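4.2 Bin picking with a hose in the way
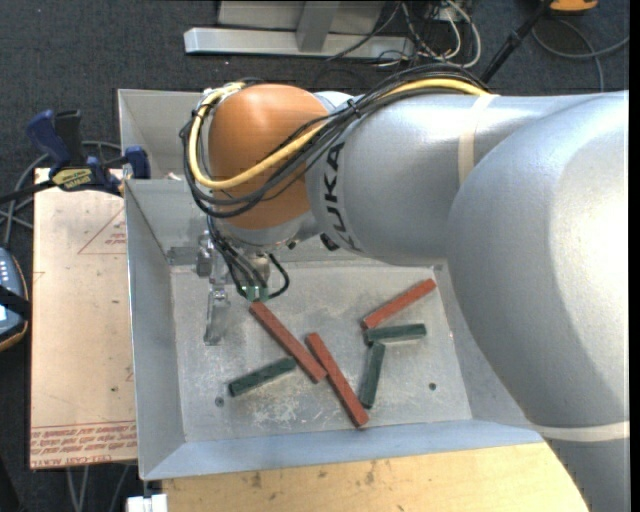
Figure 3. The picking cell: KUKA arm with gripper over the grey metal bin, red and dark green blocks on the bin floor.

The planner of Barbosa and Shearer treats the arm as a chain of tidy convex shapes. Our arm has never been tidy. Cables and a hose run along the forearm and over the wrist, and their shape depends on where the wrist has been lately, a quantity the planner does not track. We therefore replaced the fixed wrist model with a swept envelope, fitted once per session from a short calibration motion that Pulteo logs at every joint limit we are brave enough to approach.

We ran 3000 pick attempts, all started from a random scatter of blocks. An attempt counted as a success if the block left the bin and arrived at the drop point still in the fingers. With the envelope model, 2374 attempts succeeded. Of the failures, 166 were planner refusals: the envelope touched a bin wall in every candidate pose, and the software declined to move. We consider this good manners, although it does nothing for the success rate.

The remaining failures were mostly slips during the lift. Blocks resting against a sloping wall were the worst offenders — the fingers closed on a corner and the block rotated out. Skivum, our grasp scorer, rated many of these grasps highly and continued to do so after watching them fail, as it has no memory and, we suspect, no shame.

Refitting the envelope in mid-session changed little. We kept the single fit for the Balville trials in Section 5, where the bin is deeper and the planner has even more to refuse.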